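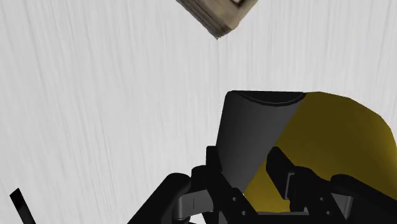 Most of the stock I was asked to find had never been lost, Bart Visser wrote in his notes on the Drallden depot. It had come in at the front door and been put down, and the paper had gone one way and the goods another.

Chapter 6
Receiving Goods

In this chapter you will learn:
what happens between the arrival of a vehicle and the moment stock is ready for sale or use
which documents travel with a delivery and which are made on site
how to check a delivery for quantity, identity and condition
how to record shortages, surpluses and damage
when a delivery may be refused

Key terms: advice note, blind receipt, booking in, consignment, delivery note, discrepancy, goods received note, purchase order, quarantine

6.1 Where receiving begins

The last chapter dealt with ordering. It ended with a purchase order being sent to a supplier and a copy being kept by the buyer. Nothing has moved yet at that point. The supplier has a promise of payment, the buyer has a promise of goods, and the stock record shows a quantity on order.

Receiving is the work that turns a quantity on order into a quantity in stock. In a large warehouse it may fill a whole department, with its own doors, staff and computer terminals. In a small shop it may be done by whoever is nearest the back door. The steps are the same in both. A vehicle is met, goods are unloaded, they are checked against a document, any difference is written down, and the stock record is brought up to date. Only then are the goods put away.

Students often think of receiving as part of storage, and many older books treat it in that way. We keep it separate. Storage is concerned with goods that already belong to the business and are already on its records. During receiving, neither of these things is fully settled. The goods may be the wrong ones. They may have been meant for another customer. Until they have been accepted, the business should not sell them, use them, or mix them with its existing stock.

6.2 The documents

Four documents matter in this chapter. You met the first in Chapter 5.

The purchase order says what was asked for. It gives an order number, a description of each item, the quantity, the price and the date by which delivery is wanted. The receiving staff need to see a copy, although in some businesses the prices are left off it.

The advice note is sent by the supplier ahead of the goods, usually by email. It says that the goods have left and what is in the consignment. Not every supplier sends one. Where it is sent, it lets the receiving staff clear a space and arrange for lifting equipment if the load is heavy.

The delivery note comes with the goods. It lists what the supplier believes has been sent. The driver normally asks for a signature, on paper or on a hand-held screen. Signing a delivery note shows that a certain number of packages has been handed over. Whether it shows anything more depends on the wording and on the terms agreed between the two businesses, and these should be read before a dispute comes up.

The goods received note, often shortened to GRN, is made by the buyer. It says what was found when the delivery was checked. The accounts department compares it with the purchase order and with the supplier's invoice before any payment is made. This comparison is known as three-way matching and is covered in more detail in the chapter on paying suppliers.

A common mistake in examination answers is to say that the GRN is copied from the delivery note. If it is, it has no value. The delivery note is the supplier's account of the goods and the GRN is the buyer's, and each has to be drawn up separately.

6.3 Case study: Kotian Tiles

Kotian Tiles is a trade supplier of wall and floor tiles with a single warehouse. It buys most of its stock from two manufacturers, Burbridge and Staline. For several years its receiving was done by the yard team, who also served customers at the counter.

On Thursday, May 30, 2019 a lorry from Staline arrived in the middle of the morning. The purchase order was for 251 cartons of a plain floor tile. The delivery note gave the same figure. The yard was busy, the driver was waiting, and the delivery note was signed without a check. The GRN was filled in that afternoon from the delivery note, and the pallets were moved to the racking.

The matter came to light in December, at the yearly stocktake. The count for the floor tile was 71 cartons below the figure on the record. Sales and breakages were gone through and could not explain the gap. Wilmer Guzmán, the warehouse manager, then looked back through the year's receipts and found that the Staline delivery had been booked in with no count sheet attached.

Kotian wrote to Staline to claim for the missing cartons. Staline replied that under its terms a shortage had to be reported within 5 working days of delivery, and that it held a signed delivery note for the full amount. The claim was refused. Kotian could not show that the cartons had been missing on the day. They might have been stolen from the warehouse, sent out to a customer by mistake, or entered wrongly on a sales order. With no count made at the door, there was no way to tell these causes apart.

Kotian made three changes in the new year. A part of the yard was painted off for deliveries and kept clear of other stock. Counter staff were no longer allowed to sign for goods. The receiving staff were given a copy of each purchase order with the quantities removed, so that the figure on the GRN had to come from a count.

The last of these is called a blind receipt. It takes longer than an ordinary check, and at first the yard team disliked it. Guzmán kept it for all tile deliveries but dropped it for low-value goods such as spacers and sponges, where the time spent was worth more than any likely loss.

6.4 Checking a delivery

A full check covers quantity, identity and condition. They are usually done in that order, although on a mixed load it can be quicker to do identity first.

Quantity. Count the packages while the driver is present. If there is time, count the contents as well. If there is not, write "contents unchecked" beside the signature and count them as soon as possible afterwards. The unit must be clear. An order for ten boxes is not met by ten items, and many errors in stock records come from a confusion of this kind. Goods sold by weight should be weighed on the buyer's own scales.

Identity. Compare the description and product code on each package with the purchase order. Check size, colour and grade. With tiles, paint, wallpaper and wool, also check the batch number. Two batches of the same product may differ slightly in shade, and a customer who is given some of each will bring them back.

Condition. Look for crushed corners, torn wrapping, stains and broken seals. A carton can be worn on the outside and its contents perfectly sound, and the opposite also happens, so outer damage should be treated as a reason to open the package and look. Chilled and frozen food must have its temperature taken at the door, and the reading written down. Check use-by dates in the same way.

Some goods need testing before they can be accepted, such as metal parts made to a close tolerance. These are held in quarantine, a marked area from which nothing may be taken until the test results are back. The stock record should show them as received but not available.

6.5 Discrepancies

A discrepancy is any difference between what was ordered and what has arrived. The main kinds are shortage, surplus, wrong item, damage and late delivery.

Every discrepancy is written on the supplier's delivery note before it is signed, and again on the GRN. The wording should be exact. "Some damaged" is of little use to anybody. "Two cartons crushed at one end, contents broken" can be acted on. Photographs are helpful if they show the product label as well as the damage.

The buyer then tells the supplier, in writing and within the time allowed. For a shortage, the supplier will either send the missing goods or issue a credit note. For a surplus, the buyer may offer to keep the extra goods and pay for them, or ask for them to be collected. A surplus should never be put quietly into stock. It will appear as an unexplained gain at the next count, and the supplier may in any case ask for it back.

A whole delivery may be refused if it has plainly been sent to the wrong address, if there is no purchase order for it, or if it is unsafe. Refusing part of a delivery is more awkward, as the driver may not have the authority to take it back. Each business should name a person who can make this decision, and the name should be known to everyone who works at the door.

Activity 6A

Work in pairs. Draw up a blank goods received note for Kotian Tiles. Decide which details it needs and leave room for comments on condition. Then exchange notes with another pair and use theirs to record the Staline delivery, on the footing that a proper count had been made and the 71 cartons found to be missing. Write the email that Guzmán would have sent to Staline the same day.

6.6 Booking in

Booking in means entering the receipt on the stock record. The quantity on order goes down and the quantity in stock goes up by the amount accepted. If only part of an order has come, the rest stays on order until it is delivered or cancelled.

Booking in should be done before the goods are put away, or as they are put away if staff carry scanners. Where it is left until the end of the day, there is a period in which the goods are on the shelf and the record says they are not. Sales staff may turn away a customer, or a buyer may place a second order for something already in the building. The next section follows one pallet from the door to its shelf location and sets out the entries made at each stage.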